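Clivley Foods Adds Three Chilled Soups to Its Deli Line

Clivley Foods will begin selling three chilled soups in October at 47 grocery stores. The flavors are cucumber dill, roasted carrot and tomato basil.

Each soup comes in a 13-ounce tub and can be served straight from the refrigerator. Recipes were developed by Despina Enache, the company's head cook. 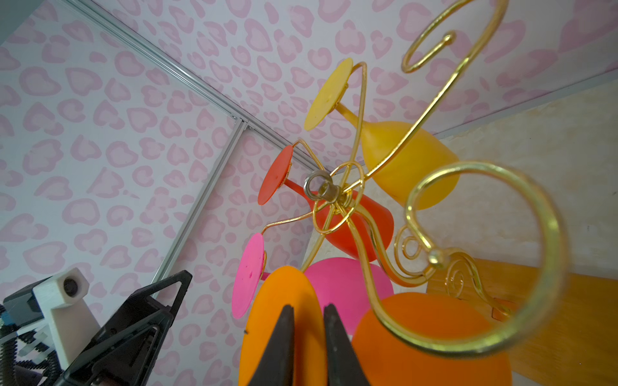 Colored plastic wine glasses on a gold-colored wire stand.

"People asked for something lighter than our stews," Enache said. "The carrot soup took the longest. We kept cutting back the cumin."

The soups are made in the Clivley kitchen, which can fill 1,000 tubs a day. Serving ideas are printed under each lid.

Press contact: Atieno Muriithi, Clivley Foods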